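検索 キーワードを入力 検索する

3月 文：キア・マキヴァー（Keir McIver）

ナサック、手持ちグリッパーを3セット購入へ　アーム本体は来年度に持ち越し

うちの近所の話題で恐縮ですが、ナサック（Nasach）の来年度の設備予算がだいたい固まったそうなので、さっそく聞いてきました！ 総額は177万円。ロボット関連の枠としては小ぶりですが、中身がなかなか面白いんです。

目玉は、人が手に持って使うグリッパーの購入です。小袋や包みといった、家のテーブルに置いてあるような細かいものをつかむ作業のデータを集めるための道具ですね。1セット38万円のものを3セット、合わせて114万円。私はてっきりロボットアームを先に買うのだと思っていたので、ちょっと意外でした。

購買担当のセロム・ギャムフィさん（Selorm Gyamfi）に聞くと、「アームを先に入れても、動かすためのデータがなければ置物になってしまいますから」とのこと。なるほど、耳が痛い。私も前の職場で、立派な機械にほこりよけの布をかけたまま半年過ごした経験があります……。

見積もりはヴィンドモント（Vindmont）とメイストステッド（Maststead）の2社から取ったそうです。本体価格だけならメイストステッドのほうが安かったのに、選ばれたのはヴィンドモント。決め手は指先パッドの扱いだったとか。パッドは消耗品なので、どうしても替えが要ります。ヴィンドモントは1枚から注文できて、メイストステッドはまとめ買いが条件でした。倉庫の狭いナサックには、これが大きかったようです（倉庫、私も見せてもらいましたが、棚の前を横歩きで通るくらいの幅しかありません）。

つかめる重さは、仕様書によると最大400グラム。缶詰になると厳しそうですが、ギャムフィさんは「最初は軽いものしか扱わないので十分です」とあっさりしたものでした。重いもの用の機種は、使ってみてから考えるそうです。

残りの63万円は、替えパッドと記録用のストレージ、それに保守契約に回ります。保守はアメテペ（Ametepe）に頼む方向で、今は修理中の代替機を貸してもらえるかどうかを詰めているところ。ここが決まらないと発注書が出せないらしく、取材中にも電話が2回かかってきました。お忙しいところすみません！

個人的に気になったのは、床置きの作業台が予算に入っていないことです。専用の台は買わずに、普通のテーブルをそのまま使うつもりなんですね。物が散らかった場所でつかめなければ、現場で役に立たないから、という考え方だそうで、これには私も賛成です。浮いたお金でパッドを多めに買えますし。

アーム本体の購入は、来年度の終わりにもう一度話し合うとのこと。機種の候補はまだ教えてもらえませんでした。発注が済んだら、納期も含めてまたこの欄でお知らせします。 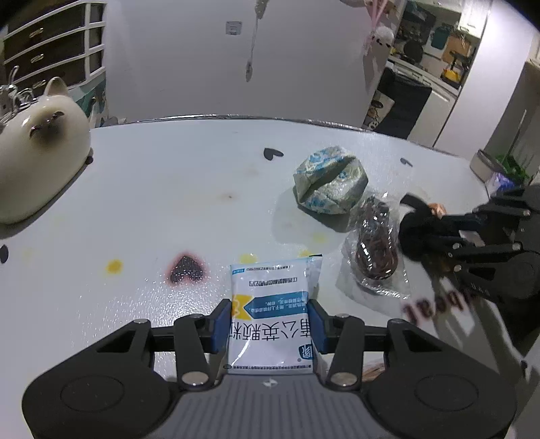
「蒲公英颗粒」と印刷された小袋を、指先の青いパッドではさむ手持ちグリッパー。

お問い合わせ｜無断転載を禁じます｜ページの先頭へ戻る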